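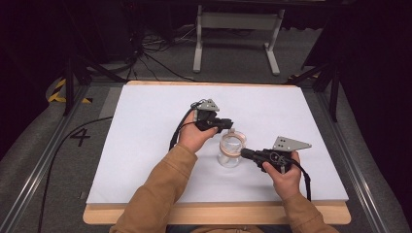
Do you need a real workshop to build a robot arm? A corner of a garage, a steady table and one outlet you don't have to share will get you through every project in this book.

Chapter 3
Your First Gripper

I built my first arm on an ironing board, so please don't let the word "workshop" scare you off. By the time I moved into the shared space on Prekik Street I'd already burned out two motors and melted a hole in the cover (sorry, Mom), and I'd learned more from those two motors than from anything I'd read.

In the last chapter we got the base turning and the elbow bending. Now comes the part I like best, the end of the arm that does the grabbing! We'll make a simple two-finger gripper, driven by one small servo, and by the end of the chapter it should pick up a marker, a sponge and an empty jar.

Save the jar for last. Glass is slippery, it's round, and it shows you right away if your fingers don't close evenly. Kylie Hinds, who built hers on the bench next to mine, went straight to a jam jar and spent the evening with a broom. Start with the sponge.

A word about money. My first gripper cost me 1,915 forints in parts from Pintér, the little hardware shop I lived above that year, plus a servo I already had. Prices will be different where you are, but you're looking for the cheap end of the shelf. Fancy metal servos can wait until Chapter 7.

Before you start, have these ready:

One hobby servo with its horn and screws
Two finger blanks, cut from the pattern on the next page
A strip of thin rubber for the fingertips
Four machine screws with lock nuts
A servo cable at least 300 millimeters long

That last one matters more than it looks. I cut mine to 200 the first time, and every time the elbow straightened out, the plug popped loose. Leave slack, and tape the cable down at the wrist so it can't catch in the fingers.

3.1 Cutting the fingers

Trace the pattern twice, flipping it over for the second finger. Clamp both blanks together and drill the holes in one go, so they line up. Don't glue the rubber on yet, we'll want to test the swing of the fingers first.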